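Kitchen and pantry inspection, second floor, Akley building
October 2021
Form revision 3. Previous inspection: April.

Marking: **OK** – no action. **C** – comment, see text. **A** – action required before the next inspection.

## 1. Electrical

- [x] Outlets within reach of the sink are GFCI protected – **OK**. Test and reset buttons operated, both trip.
- [x] Kettle and toaster cords – **OK**. No cuts, no tape.
- [ ] Power strip behind the microwave – **A**. Microwave is to be plugged directly into the wall. Same finding in April.
- [x] Panel schedule matches circuits – **C**. Circuit 11 is labeled "copier". It feeds the refrigerator. Relabel.

## 2. Water and drainage

- [x] Hot water at tap – **OK**. Mixing valve set within limits.
- [ ] Shutoff valve under sink – **A**. Handle is stiff and will not close fully by hand. Replace the valve. Do not force it with a wrench.
- [x] Trap and supply lines – **OK**. Dry to the touch, no staining on the cabinet floor.
- [x] Floor drain – **C**. Pour water into the trap monthly. A dry trap is the likely source of the odor reported by the Kaewmanee office.

## 3. Dishes and drying

- [x] Rack and drip tray of a type that can be taken apart and washed – **OK**.
- [x] Plates free of chips at the rim – **C**. Two bowls discarded. Check rims with a fingertip, under good light.
- [ ] Tray washing entered on the cleaning log – **A**. Last entry is not legible.

Wire racks are acceptable where the coating is intact. Check the welds and the feet first, as rust starts there. The tray underneath is to be emptied daily and washed weekly.

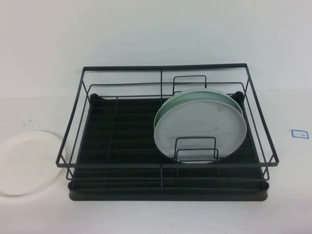
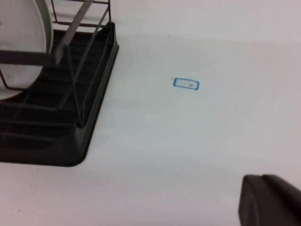
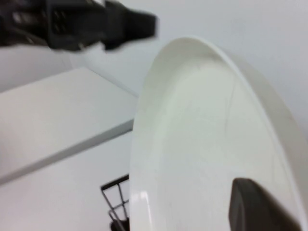

Comment received on item 3, from Postis: weekly is not enough for the tray in a pantry that serves two tenants, and the form should say every second day. We had slime in the corners of ours by the fourth day, and that was with the windows open.

Response: accepted for shared pantries. Single-tenant pantries stay on the weekly interval. The wording will be changed in the next revision.

## 4. Fire and exit

- [x] Extinguisher mounted, pin and seal in place – **OK**. Gauge in the green.
- [ ] Extinguisher tag – **A**. Monthly initials missing. Stillamville holds the service contract and should be asked for a new tag.
- [x] Exit path clear – **C**. Water cooler bottles were stacked beside the door and were moved during the inspection. They need a permanent place.
- [x] Door closer – **OK**. Latches from any position.

## 5. Floor and storage

- [x] Floor surface – **C**. Mat at the sink curls at one corner. Turn it or replace it.
- [x] Cleaning products stored below and apart from food – **OK**.
- [ ] Step stool – **A**. One rubber foot missing. Tagged out and removed to room 13. Not to be returned until repaired.

Open actions go to the building office. The power strip is a repeat finding and is to be closed first – send a photo of the new arrangement with the signed form.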